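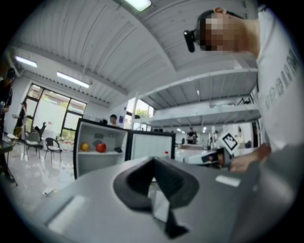

Apple and a yellow-orange fruit on the open side of a low white cabinet.

Fruit on an open shelf: quick how-to

Got asked again how to keep fruit out on a shelf in a shared room without it turning into a sticky mess. Short version below, typed between jobs so bear with me.

What you need
Low cabinet with at least one open section. Damp cloth, dry cloth. Tray or a bit of shelf liner, optional. I use a Ledura liner cut to size, old tea towel does the same job.

1. Clear the open section. Everything out, keys and pens too.

2. Wipe it. Damp cloth first, then dry. Get into the back corners, that's where old juice sits. Leave the front open 5 minutes before anything goes back.

3. Check the sun. Big windows are lovely but fruit cooks behind glass by mid arvo. If the light lands on the shelf after lunch, shift the cabinet or turn it. Ours went back roughly 100 cm and the bananas lasted much better.

4. Set the fruit out in one row, not touching. Leave a finger's width between peices. Stacking = bruises, and you never see the soft one underneath.

5. Apples away from anything you don't want ripening fast. Opposite if you've got a rock-hard avo, park it right next to the apple for 3 days and check it with your thumb.

6. Spares go behind the door. Closed side is darker, good for the extras. Don't forget them in there!! Sigrun Tveit found a mandarin in ours in September. Grim.

7. Check every morning, 11 at the latest. Anything soft gets eaten or goes in the compost bucket.

Non-fruit bits
Small stuff always ends up on the same shelf. Fine, just keep it down one end so it's not sitting in anything sticky. Eun-ji Sung puts a saucer there for hers.

Fruit flies
Take the lot out, wipe again, saucer of cider vinegar with a drop of dish soap overnight. Wash the fruit before it goes back and make sure its dry.

Shelf liner cleaning is on the other page, will add the link when I get a sec.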